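Hanging the picture, again and again

Lærke Brynjólfsdóttir does not like the word "teach." She has spent most of her working life at Plandelton steering simulated robot arms by hand controller, and when I say she is teaching one to handle a picture frame, she winces.

"I'm moving it," she says. "The software keeps a record of how I moved it. Call that teaching if you want to sell something." 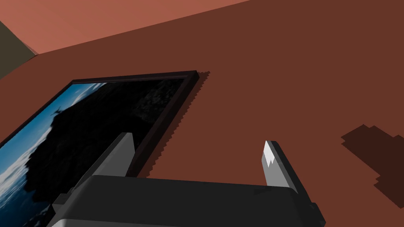 Words by the Gillano staff desk
May 2026

The task sounds like a Saturday chore. There is a framed landscape on a reddish-brown table, and there is a wall, and the picture is supposed to end up on the wall. Brynjólfsdóttir works from the view at the gripper, with two fingers and a broad stretch of tabletop to go by. Her demonstrations go into a training set her team calls Wada. The target for this task is 400 of them. She has 345.

I asked whether the last 55 would make much difference.

"Ask me in November," she said. "My guess is no. If the first 50 were sloppy, more of the same won't save you."

Sloppy, in her book, mostly means hesitation. A person who isn't sure of the angle stops, backs up and tries again, and all of that goes into the record. The model that learns from it may pick up the stopping along with the rest. I have heard vendors describe this as "natural human nuance." She calls it dithering.

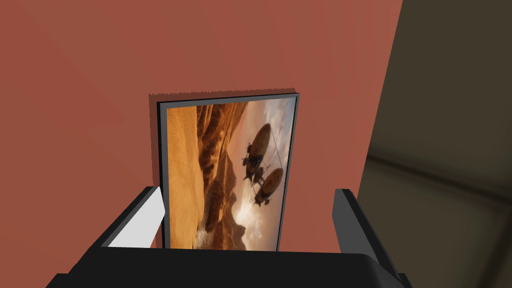 Desert and airships, between the fingers of the simulated gripper.

What bothers me more is the wall. It is flat and perfectly plain, with no switch, no nail hole and no wallpaper. I put it to her that anything learned in front of it would be useless in my hallway.

"In your hallway, yes, probably," she said. "I wouldn't promise you otherwise. The people who promise you otherwise haven't had to sit here."

She does defend the simulator on one point. A dropped frame costs nothing, and the start position can be changed before every run – twelve starting layouts so far, by her list. Then she undercut herself by adding that the light stays much the same in all of them, and that she has complained. 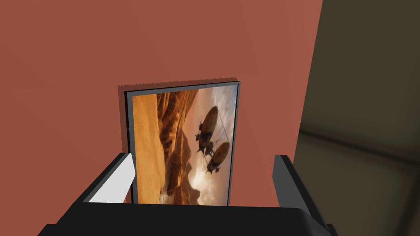
ROBOTS AT WORK / REMOTE CONTROL

The hardest part to show, she says, is depth. From the gripper's side, a frame close to the wall and a frame against it look nearly alike, and the palm hides the bottom edge. She reads the shadow behind the frame, jagged as it is, and goes slowly.

"So does the robot learn to read the shadow?" I asked.

"It might. Or it learns that my hand slows down after so many seconds, and it slows down too. From outside you can't always tell which one you've got."

Her employer's brochure for Brornik, the product all this is meant to feed, says a robot can be shown a household job "once, by anyone." I read her the line. She took a while to answer.
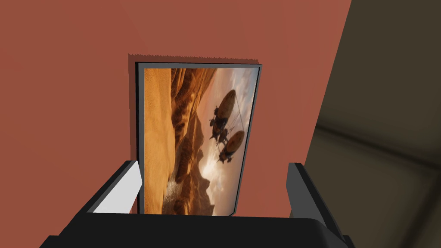 "Once," she said finally. "I'd like to meet that person." She would not say the brochure was wrong – she has a job to keep – but she did say she would want to see it tried with a heavy frame, a stranger at the controls and no second attempt. I asked Plandelton for a demonstration on those terms and was offered a video.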